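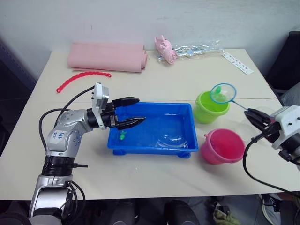 Session 4: Picking a cutoff and a k-point grid

Last time we built a bulk cell and ran one energy on it. I told you to copy my settings and not ask questions. Now you get to ask them! We're going to find out how good those settings were, and I'll warn you, one of them was pretty sloppy.

Two knobs matter for a plane-wave run on a small metal cell: the cutoff energy, which sets how many plane waves you use, and the k-point grid, which sets how finely you sample the Brillouin zone. Crank both up and the answer stops changing, but your job sits in the queue forever. So we look for the place where it has stopped changing enough.

Part A. The cutoff

Use the one-atom fcc aluminum cell from Session 3. Keep the k-points fixed (8 x 8 x 8 is fine for this part) and write a loop over the cutoff, starting at 200 eV and going up in steps of 50. Save the total energy at every step and plot it.

You should see the curve drop and then flatten. Where would you stop? Most people in last April's group said 300 eV, and for aluminum I'd go along with that. If you swap in copper, start the whole scan over — the d electrons need a lot more, and the number you found for aluminum tells you nothing.

One thing to watch. The total energy is what we plot, but it's rarely what we want. Differences converge faster, since a good part of the error is the same in both runs and cancels. Try it: do the scan for two lattice constants and plot the difference too. Put both curves in your write-up.
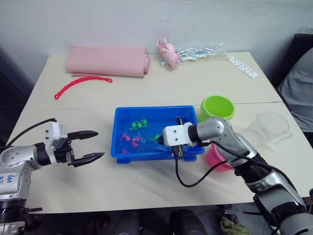 The catch is that both runs have to use the same cutoff, the same pseudopotential and, as far as you can manage it, the same cell shape. I once lost a whole afternoon to a surface energy that came out negative, and all I'd done was change the cutoff between the slab and the bulk. Check your input files twice.

Part B. The k-points

Fix the cutoff at the value you picked and loop over the grid: 4, 6, 8, 10, 12 in each direction. This curve won't be smooth. It wiggles, and that's normal for a metal, where bands cross the Fermi level and a small shift in the grid moves points from one side to the other. Smearing helps. Use a width of 0.1 eV to begin with, then try half that and see what the wiggles do.

What happens if you double the cell along z? The reciprocal cell is half as long in that direction, so you need half as many points along it. For a slab with vacuum, one point along z is enough (why?).

To hand in

Both plots, your chosen values, and a few lines on how you chose them. Don't just write "it looked converged" — give me a tolerance in meV per atom. Send everything to Maribeth Manalastas, who is grading this one. The scripts are in the Henutard folder, and the 12 x 12 x 12 run goes on the cluster, please, not on the login node.

Notes last changed 2020-12-02.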